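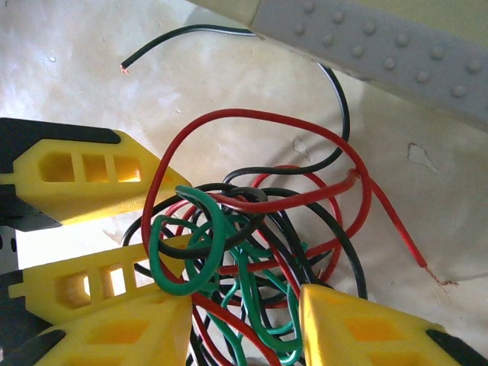
Vuvent 830 Upper Arm Blood Pressure Monitor

The Vuvent 830 is an automatic oscillometric blood pressure monitor for home use by adults. It measures systolic pressure, diastolic pressure and pulse rate at the upper arm and stores the results with time of day. It is supplied by Plastley and replaces the Vuvent 700, which is no longer sold. Cuffs bought for the 700 fit the 830 without an adapter.

How does the monitor take a reading?

The cuff inflates until blood flow in the artery is briefly stopped, then releases air slowly. As the pressure falls, the artery wall begins to vibrate again. A sensor in the main unit picks up these vibrations through the air tube and the monitor works out both pressure values from them. No stethoscope or hand pump is required. A normal measurement is finished in under a minute. If you move or talk during the measurement, the unit may inflate a second time – this is not a fault.

Which cuff size do I need?

Measure the bare upper arm halfway between shoulder and elbow, with the arm hanging relaxed. The standard cuff is marked with a range bar. If the index line falls outside the bar when the cuff is closed, order the small or large cuff instead. A cuff that is too small gives readings that are too high. The lower edge of the cuff should sit just above the bend of the elbow, with the tube running down the inside of the arm.

How should I prepare?

Do not smoke, exercise or drink coffee for 30 minutes before measuring. Empty your bladder. Sit with your back supported and both feet flat on the floor, and rest for five minutes. The cuff must be level with the heart. Use the same arm each time, and measure at the same time of day if you are keeping a record for your doctor.

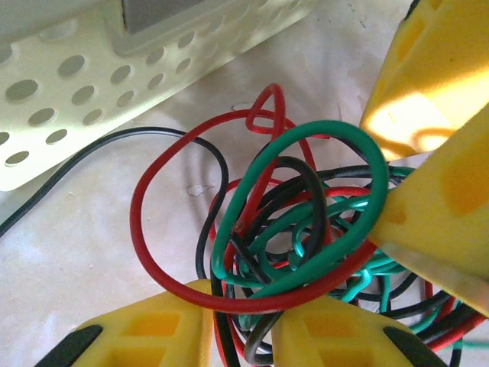
Can it be used with an irregular heartbeat?

The display shows a symbol if the interval between beats varies during a measurement. The symbol is not a diagnosis. If it appears often, speak to your doctor. In people with a known arrhythmia, single readings are less reliable and the average of three should be used. The average function is reached by holding the memory button.

The monitor is not intended for children or for use during pregnancy. Do not place the cuff on an arm with a shunt or an intravenous line, or on the side of a mastectomy, unless your doctor has approved it.

Power, memory and cleaning

Batteries: four AA, included
Mains adapter: Moulin 6 V, sold separately
Memory: two users, plus guest mode
Automatic shutoff: yes
Cuff cleaning: damp cloth and mild soap, do not machine wash
Storage: dry, tube coiled loosely, not wrapped around the unit

Batteries should be removed if the monitor will not be used for 8 weeks or more. Stored readings are kept when the batteries are changed, but the clock must be set again.

Service

Accuracy checks are carried out at the Brimia service center. Send the main unit together with the cuff you normally use. Contact for service and spare parts: Jolien Vermeulen.

Page revised 2022-12-20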